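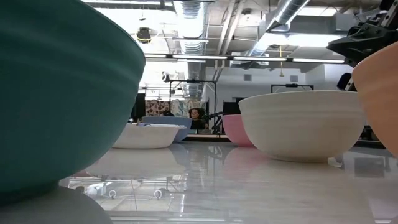
Garnardのボウル6色セット、半年使ったレビュー

色違いのボウルを6つまとめて買いました。Garnardというブランドのもので、通販サイトのMulovaで注文しています。色はティール、ピーチ、オフホワイト、ピンク、白、ライトブルーです。届いたのは1月で、そこから半年ほど、ほぼ毎日使ってきました。気に入っている点と、買う前に知っておきたかった点を書いておきます。

先に結論を書くと、星は5つ中4つです。料理を盛る器としては満足しています。収納と、白いボウルの使い道で星をひとつ減らしました。

買うまでの経緯

それまで使っていたのは、引っ越しのときに揃えた白い丼が中心でした。割れては買い足しを繰り返した結果、同じ白でも微妙に色味の違うものが混ざり、並べると寄せ集めに見えるのが気になっていました。どうせ揃わないなら、最初から全部違う色のほうがいいだろうというのが発想の始まりです。

比較したのはFahmyの単色セットと、近所の雑貨店に置いてあったばら売りの器です。Fahmyは形がきれいに揃っていて重ねやすそうでしたが、色が一色ずつしか選べませんでした。ばら売りのほうは手に取って選べる反面、気に入った色に限って欠品しているという状態が続き、待つのをやめました。

Garnardのセットは、Mulovaの商品ページにレビューが2,391件ついていました。全部は読んでいません。星の低いものから17件だけ読んで、その中で多かったのが「大きさが揃っていない」「写真と色が違う」の二つでした。大きさについてはそのとおりで、後で書きます。色については、私の環境では気になるほどの差はありませんでした。

1,000円引きのクーポンが出ていたので、その日のうちに注文しました。

届いたときの状態

外箱の中で、ボウルは一つずつ紙に包まれ、間に段ボールの仕切りが入っていました。割れや欠けはなし。ピンクのボウルの底に小さな黒い点が一つありましたが、使う面ではないので交換は頼んでいません。

説明書きは紙が一枚だけです。電子レンジと食洗機の可否、それから急に冷やしたり熱したりしないようにという注意が書いてあります。うちに届いたものはレンジも食洗機も可、オーブンと直火は不可でした。

色について

届いた日に全部テーブルに出して並べてみました。うちのテーブルは天板が白くてつやがあるので、器の色が天板にうっすら映ります。淡い色が多いセットなので、白い天板だとぼやけるかと思っていましたが、ティールが一つ入っていることで全体が締まって見えます。

ティールはセットの中で一番はっきりした色です。上のほうの縁が光を拾いやすく、天井の照明の下では縁だけ明るく見えます。緑の野菜を入れると沈んでしまうので、うちではポテトサラダや白和えのような白っぽい料理に使っています。

ピーチは表面がマットで、側面が外に向かって開いた形です。写真で見て一番期待していた色で、期待どおりでした。果物を入れておくことが多いです。

ピンクとライトブルーは子どもっぽくなるかと心配していましたが、どちらも淡い色なので、大人だけの食卓に出しても浮きません。ライトブルーは少し紫に寄った水色で、縁のあたりを見るとそれがよくわかります。冷奴や素麺のつけ合わせを入れると涼しげです。

注意したいのはオフホワイトと白の区別です。オフホワイトはクリーム色に近く、白と並べると違いがわかりますが、単体で出すと家族は両方とも「白いの」と呼びます。「白いの取って」と頼むと、二回に一回は違うほうが来ます。形がかなり違うので、今は「深い白」「浅い白」と呼び分けています。

形と大きさ

このセットは、同じ型の色違いではありません。ここが一番の注意点です。オフホワイトは大きく、ピンクはそれより小さい。白は浅くて横に広く、縁がわずかに外へ開いています。ライトブルーは白よりも少し背があります。一人分ずつ同じ量を盛って人数分並べたい人には向きません。

商品ページには各色の寸法が載っているのですが、画像の下のほうに小さくあるだけで、見落としやすいです。私も注文してから気づきました。来客用に同じ大きさを揃えたいなら、別のものを探したほうがいいと思います。

逆に、おかずごとに器を替える食べ方なら、大きさが違うほうが便利でした。煮物の汁が多い日はオフホワイト、副菜の少量ならピンク、というように、盛りつけてから器が大きすぎたと思うことが減りました。

出番が一番多いのはオフホワイトです。口が広く、外側に細かい筋が輪になって入っていて、底に向かって細くなり、高台でテーブルに立つ形をしています。この筋が思ったより実用的で、洗剤のついた手で持っても指が引っかかります。うどん、カレー、サラダと何でも入れています。

ティールにも外側にうっすらと横向きの筋があります。こちらはもっと控えめで、触り心地はほぼなめらかです。

出番が少ないのは白です。浅いので汁物には使えず、かといって平皿ほど平らでもないため、焼き魚や餃子には向きません。今のところパスタを少なめに盛るか、パンを置くかのどちらかです。セットでなければ買っていなかったと思います。

使い勝手

食洗機には週に何度も入れています。半年たった時点で、つやや色の変化は感じません。ただしオフホワイトは高台の内側に水がたまるので、取り出すときに拭く必要があります。最初の頃は気づかずに棚にしまって、下の器を濡らしました。

電子レンジは冷やご飯や汁物の温め直しに使っています。2分くらいなら縁を素手で持てますが、それ以上かけると持てません。これはどの色も同じです。

匂い移りはありません。色移りは、ピーチに一晩キムチを入れておいたときに少しだけ出ました。マットな面のほうが色が残りやすいようで、ぬるま湯に重曹を溶かして浸けたらほぼ消えました。それ以降、キムチはガラスの保存容器に入れています。

金属のスプーンを使うと、マットな内側にはこすれた跡が薄く残ることがあります。これも重曹で落ちますが、毎回やるのは面倒なので、ピーチでヨーグルトを食べるときは木のスプーンにしました。

底のざらつきは少しあります。うちのテーブルのようにつやのある天板だと、引きずったときに傷がつきそうだったので、最初の日に目の細かい紙やすりで高台を軽くこすりました。水で濡らしながらやれば一つ数分で終わります。木のテーブルでランチョンマットを敷いている家なら、そこまでしなくてもいいと思います。

収納

形が揃っていないので、きれいには重なりません。6つを一列に積むと不安定で、少し触れただけでぐらつきます。

何通りか試して、今は二山に分けています。片方は白の浅いボウルを一番下に敷いて、その上にライトブルー。もう片方はオフホワイトを土台にして中にピンクを入れます。ティールとピーチは積まずに棚の手前に置いています。見た目はいいのですが、棚の場所は取ります。

マットな面と別の器が直接当たるのが気になって、間にGristoの器用フェルトシートを挟んでいます。100円ショップの不織布でも代わりになりますが、Gristoのほうが厚みがあってずれません。5枚入りなので、このセットにはちょうど足ります。

棚の奥行きが浅い家では、購入前に置き場所を測っておくことを勧めます。うちも炊飯器の横に一段空けて、やっと収まりました。

他の人の意見

同じセットを持っている人が身近に二人います。

職場の先輩のYasmine Bouazzaさんは、私より先に買っていて、料理の下ごしらえ用に使っているそうです。刻んだ野菜や合わせ調味料を色ごとに分けておくと、途中で何をどこに入れたか迷わないとのこと。確かに、味付け前の肉と後の肉を別の色に入れておくのは間違いがなくていい方法で、うちでも真似しています。彼女も白の浅いボウルだけは持て余していて、鍵置きになっているそうです。

友人のCorinne Mercadoさんの評価は私より低めです。四人家族で、子どもが二人とも青いボウルを使いたがって毎回もめるので、同じ色を二つ買えるようにしてほしいと言っていました。単品の追加購入はできるのですが、彼女が見たときライトブルーは在庫切れでした。私がこれを書いている時点でも、単品で買えるのはオフホワイトとティールだけです。

良かった点

色の組み合わせに無理がなく、どの二つを並べても合う
オフホワイトの大きさと持ちやすさ
食洗機とレンジに普通にかけられる
梱包がしっかりしている

気になった点

形と大きさがばらばらで、重ねにくい
白の浅いボウルの使い道が限られる
マットな面は色と擦れ跡が残りやすい
単品の在庫が色によって偏っている
寸法の表示が見つけにくい

どんな人に合うか

一人か二人暮らしで、料理に合わせて器を選びたい人には合うと思います。毎回同じ色でなくていい人、棚に余裕のある人にも。人数分を同じ形で揃えたい人、食器棚が狭い人には勧めません。

私自身は、次に買い足すならオフホワイトをもう一つです。昼に使うと夜に食洗機の中にあることが多く、二つあれば足ります。クーポンがまた出たら注文するつもりです。

追記

質問をもらったので足しておきます。オフホワイトにインスタントの袋麺は一人前入ります。スープも規定量で大丈夫ですが、野菜をたくさんのせると縁ぎりぎりになります。ティールでも試したところ、こちらも問題なく入りました。ピンクには入りません。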